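Teaching two arms to cook nothing, part whatever

24 Nov 2019
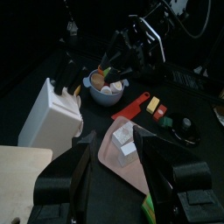 Quick one tonight, because the batch finished copying and I want to get this down before I forget what went wrong. So, data. The whole month has been data. I've been collecting demonstrations for the kitchen table task and it is slow, fiddly work, way slower than the model part, and I spent most of the last two weeks with my hands on the leader handles and my neck at a bad angle. The setup has grown since the last post. There's the light blue pot in the middle, the white knife block off to the left, the pink tray with its two white cubes, the red cleaver that I keep bumping. One arm reaches into the pot from above and the other one carries the camera whose view I train on the most. Pieces in the pot, pieces out of the pot. That's the job, basically.

Numbers first. 398 episodes recorded in November so far. 226 kept. I know. That is a terrible keep rate and I'll get to why.

The task, for anyone new: the policy should take things out of the pot and put them on the tray, one at a time, then put them back. No recipe, no heat, no food. I call the project Drinda, mostly so the folder has a name. The recording script is called Irent and it's the same one from the spring with more flags bolted on. Somebody asked in the comments if I could share it. Not yet, it has paths to my own machine all over it and one function I'm ashamed of.

Why so many thrown out

Mostly me. I had this idea that an episode was good if the piece ended up on the tray. So early on I kept everything that ended right, including ones where I'd fumbled a grasp, backed off, wiggled, come in again from the side, sort of pushed the thing up the wall of the pot and then pinched it. Ends right! Fine! Kept.

Then I trained on the first lot and the arm wiggled. Of course it did. It would come down over the pot, stop short, do this little shake left and right, and then go in. On pieces that were sitting there wide open. I'd taught it that the shake is part of picking things up. Which, going by my own demos, it was.

So I went back and watched all of them. All of them, at double speed, two evenings. Made a plain text file, one line per episode, keep or drop and a word or two. Some of the words: "wiggle", "bumped cleaver", "stared too long", "hand cramp", "forgot to hit stop", "what was I doing". The staring one is sneaky. I'd move over the pot and then just hover while I decided which piece to go for, and the recorder doesn't know I'm thinking, it just sees an arm holding still. Train on enough of those and you get an arm that holds still. Mine would hover over the pot and never come down. Looked very thoughtful.

Fix for the hovering was dumb and it worked: decide before pressing record. Say it out loud if I have to. "Cup one, far side." Then record, then go. Also trimmed the front of every file up to the first real motion, with a small threshold, and that cleaned up a bunch of the older ones without having to redo them.

Recoveries

This is where I go back and forth. If you drop every messy episode you end up with a data set of perfect grasps, and then the first time the policy misses by a little it has no clue what to do next. It's somewhere it has never been. I've seen mine miss, close on air, then carry the air very carefully over to the tray and let it go. Beautiful release. Nothing in it.

So you want some mistakes. But you want the fixing part of the mistake, not the mistake part. What I do now is start the episode from the bad spot. Set the arm a bit off, fingers closed or half closed, too far over the rim, whatever, and THEN hit record and drive it back to a good grasp. The miss isn't in the file. The recovery is. I think this is a known trick and I am just slow. I've got a smaller pile of these and I mix them in by hand, which is not scientific at all.

Haven't got a good ratio. Too many and it starts every attempt like it just messed up.

Moving stuff around

Other big lesson. The first session I did, I reset everything to the same places every time, with tape marks, because I thought neat was good. Model learned the tape marks. Well, learned the places. Slide the tray over a hand's width and it put the piece down on bare table where the tray used to be, no hesitation.

Now I shuffle between every episode. Tray gets turned and pushed around, I like it at an angle. The pot moves less because of reach but it still moves. The things that aren't part of the task get moved too, the cleaver, the little blocks off to the right of the pot, the knife block. I want it to learn that the blocks don't matter. If the red block is always in the same spot when things go well then the red block is as good a clue as any, from the model's side of it.

I got lazy about this around the middle of the batch and you can tell. There's a run of files where the right side of the table is identical for ages. I kept them but I wrote it down.

The cubes stay on the tray in some episodes and go elsewhere in others. Reason being the policy has to deal with a tray that already has something on it, and put the new piece in a free spot. This one's hard. It currently likes to put things on top of the cubes, or try to. I need more examples with a full-ish tray and I need to be less predictable about which side I leave open.

Wrist view problems

The wrist camera sees its own fingers, big, all the time. I used to hate this and tried mounting it further back, and the view was cleaner, and the results were worse. My guess is the fingers are useful, the model can see where they are against the thing it wants. So they stay in. They do block a good part of the table though. A piece can be sitting right behind a finger and the policy has no idea. For those I lean on the fixed camera up on the rail, which is a different angle and lousier light.

The dark is a thing as well. Black table, black back wall, black grippers. I like it because shiny pieces stand out and there's no clutter back there to learn by accident, but black fingers on a black table are kind of a mush once you shrink the image down. I shrink it a lot. I tried a bit of tape on the fingertips for contrast and it helped for a day and then the tape peeled and now I've got a few dozen episodes with peeling tape in them, slowly getting worse, lovely.

Might try a lighter mat. That means new data though, or at least some, and I'm tired.

Two arms

Driving two at once is hard for one person. I can do it if one of them is parked. What I want is one arm steadying the pot by the handle while the other reaches in, because the pot's a toy and it's light and it skates when you touch the rim. What I get is me concentrating on the one in the pot and the other one drifting. In the recordings the parked arm is never quite parked, there's a slow sag, and the model dutifuly copies the sag.

I added a freeze button. Press it and that arm holds position, press it again to get it back. Cheap foot pedal. Best thing I did all month and it took an evening. If you're doing this alone, get a pedal.

Timestamps, ugh

Lost a whole session to this. The two arms log at one rate, the cameras at another, and I was lining them up by row number like an idiot. It was fine for short episodes. For the long ones the picture ended up behind the motion by enough to matter, so the model was being told to close the fingers while looking at an image where they weren't there yet. It closed early. Every time. I spent ages blaming the gripper, took it apart, put it back, still early.

Now everything gets stamped on the same clock and I match on nearest time and throw out the frame if nothing is close. Check this first. Before you take apart a gripper.

Storage: the cleaned set is 2884 short clips after cutting the episodes up by sub-task (reach, grasp, lift, carry, place, back off). Cutting was by hand for the first lot and then by gripper open/close signal, which gets it right mostly. It's wrong when I squeeze twice. I squeeze twice a lot.

Where it's at

Reaching into the pot: good. Grasping the cup-ish pieces: okay, it likes the rim. The wooden piece when it leans against the wall: bad. It goes for the middle and shoves it flat, and then it can't get under it. I have hardly any demos of that one lying flat because I avoided it, because it's annoying to pick up. So there you go, the hole in the data is exactly the shape of what I don't like doing.

Placing on the tray: good when empty. Putting back in the pot: haven't trained it yet, only recorded.

To do, so I stop writing it on my hand:
- more flat wooden piece, at least an evening of only that
- full tray episodes
- new tape or no tape, pick one
- shuffle the right side properly
- rename the Sarkar folder, it has the old task in it and I nearly trained on it again
- back up to the Kalholm drive, the OTHER one, the one that doesn't click

Comments are still broken for some people, sorry, I'll look at it. If you've tried the recovery thing and found a ratio that isn't a guess, please write. Going to bed, neck hurts.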